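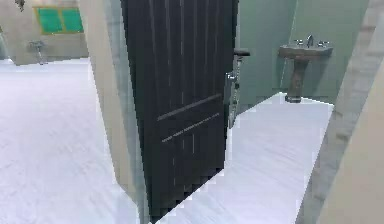

What does Skumby 2 do on a camera that is no longer sold? It adds an intervalometer, a live histogram and a longer list of shutter speeds, and it runs from the memory card without replacing the firmware the camera came with.

Stonard releases Skumby 2 for older Pimosgate cameras

Apr 16, 2023 - Stonard today released Skumby 2, a free firmware add-on for digital SLR cameras in the Pimosgate line. The new version supports the Pimosgate 400 and the Pimosgate 676. Skumby 1 ran on the 400 only.

Skumby loads from the memory card each time the camera is switched on. The camera's own menus, lens corrections and color settings stay as they were. Taking the card out, or formatting it in the camera, returns the camera to its normal startup.

The main addition in this version is a rewritten intervalometer. It can take up to 798 frames in one run, with a separate delay before the first frame. Exposure can be held fixed or allowed to drift between two limits set by the user, for sunrise and sunset sequences. If the battery drops below the level set in the menu, the run stops and the last frame is written to the card before the camera shuts down.

Other changes in Skumby 2:

Live histogram in still mode, luminance or separate color channels
Bulb timer with a countdown on the rear screen
Focus position saved per lens on the 676
Menu text in English, Finnish and German
Card check at startup, with a warning if a file is damaged or missing
Fix for the frozen playback screen reported by 400 owners after the November update

The 676 port was done together with Jääskeläinen, a camera repair shop that has serviced Pimosgate bodies since the line was introduced. Jääskeläinen supplied test bodies and ran each build through full battery cycles before it went out to beta users. The shop will also install Skumby 2 on request during a regular service visit. Installation is free when other work is being done on the camera.

Features that did not make this version are raw video and the on-screen audio meters. Both work on the test bodies, but recording stops without warning on slower cards. Stonard plans to offer them in a separate test build and has not set a date for it.

Before installing, owners should check the firmware version shown on the last page of the camera's setup menu. Skumby 2 needs firmware 1.1.2 on the 400 and 1.0.4 on the 676. It will not start on any other version and shows a message on the rear screen instead. The battery should be fully charged. Settings saved in Skumby 1 are not carried over, so 400 owners who use custom menus should write them down first.

Skumby is not made or approved by the manufacturer of the cameras, and using it is at the owner's own risk. Owners with a camera still under a repair warranty should ask the repairer before installing.

Skumby 2 is available now from the downloads page on the Stonard website. The download includes the card files, the source code and an installation guide in PDF format. Problems can be reported through the issue form on the same page. Reports should list the camera model, the firmware version and the size of the card.

About Stonard
Stonard writes software for digital cameras and card readers. Its products include Skumby and a set of desktop tools for sorting and renaming raw files.

Press contact: through the contact form on the Stonard website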